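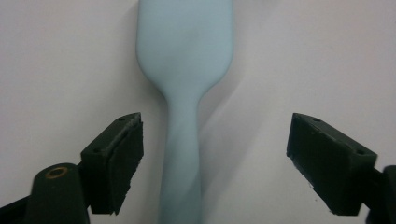
List home | Threads | By author | Previous | Next

Filed under: perception, grasping

Re: [rakier-dev] grasp width estimate drifts on thin handles
From: Obinna Ojo
Date: 2025-02-18

> On the kitchen tools set, the grasp planner picks the head of
> the spatula more often than the handle. When it does pick the
> handle, the width estimate is too large and the close command
> stops early. I have tried lowering the mask threshold, but then
> the shadow gets merged into the object. Is this the segmentation
> node or the planner? Running Rakier from the September branch,
> default config apart from the threshold.

Both, I think, but the planner fault is the one you are seeing first.

The candidate sampler weights by mask area. A spatula has a broad head and a slender handle, so most samples land on the head, and with the default of 200 samples the handle gets very few. Set sampler.weight to "skeleton" and it draws along the medial axis instead. You can then drop the sample count without losing handle candidates.

The width problem is separate. The September branch measures width on the mask after dilation, and dilation is fixed at 10 pixels. On a mug that does no harm. On a thin handle it is a large share of the result. I moved the measurement to before dilation in commit 644, which is on main but was never backported. It should cherry-pick cleanly, apart from a conflict in the test file, where you want the newer side.

On the threshold: please put it back. A light object on a pale background gives the mask head very little contrast to work with, and a soft shadow lying beside the object can score nearly as high as the object edge. Lowering the threshold lets that in. We had the same trouble with the Evine masks and fixed it with the depth gate, not the threshold. Turn on gate.depth and leave its margin alone until you have looked at the residuals.

One more thing to check is the finger mask. The static mask in the repo was drawn for the old Rusu fingers. If yours have thick dark pads on the inner faces, the mask will be too narrow and the pad edges can be read as part of the handle when the gap closes. The pads fray with use as well, so redraw the mask from a recent image and leave a margin. The Getitz script in tools/ will do it, but it expects the fingers open.

If the close command still stops early after all that, send me the planner log with the candidate dump enabled - the short log leaves out the width before clamping. Issue 635 looks related, and I would like to close it or merge it with yours.

Obinna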